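Nov 6, 2019
Finds processing, Caten store

Carried on with the sherds from the September season. Trays from the lower fill of the Grakus shaft first, then what was left of the upper fill. 808 sherds on the register for the lower fill. Ha-rang Oh had already washed and dried these, so marking and sorting only.

Marking: Paraloid B72 base coat, ink, top coat. The old bottle of base coat has thickened and drags on the coarse wares. Thinned with a little acetone, better. Do not use the thinned bottle on anything with surviving slip until we have tried it on a scrap.

Register no. 2178 is entered twice, once as a marl clay body sherd and once as a rim in Nile silt. The rim is the correct one (checked against the field drawing). Body sherd has gone back in its bag unmarked, with a pencil note, until Ha-rang can look at the bag list. I have not altered the database.

Joins: 16 sherds of the large storage jar now go together without gaps from the shoulder down to the first rope impression. Taped, not glued. The break at the shoulder is worn on one side and fresh on the other, so part of the damage is recent. Possibly from the backfill of the earlier clearance, which would fit the loose sand in that part of the shaft. The section drawing shows the cut stopping short of this, so either the drawing is wrong or the jar was moved. Leave open.

Salts: four bases from the lower fill are flaking again. Conductivity of the soak water still falling after the third change. Fourth change done at midday.

Kombo cabinet: humidity logger reads 10 points above the one on the shelf outside. Swapped the two over and the difference followed the logger, so the cabinet is fine and the logger wants calibrating.

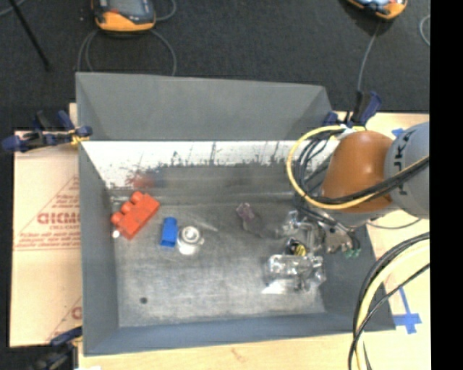
Silica gel in the metalwork boxes reconditioned anyway, as it was due. The copper alloy pin has a new pale green spot near the head. Photographed, boxed separately, to be looked at under the microscope.

To do:
Fifth water change, bases
Bag list against 2178
Send fabric samples to Proltivetti for thin sections, with the revised labels
More acetone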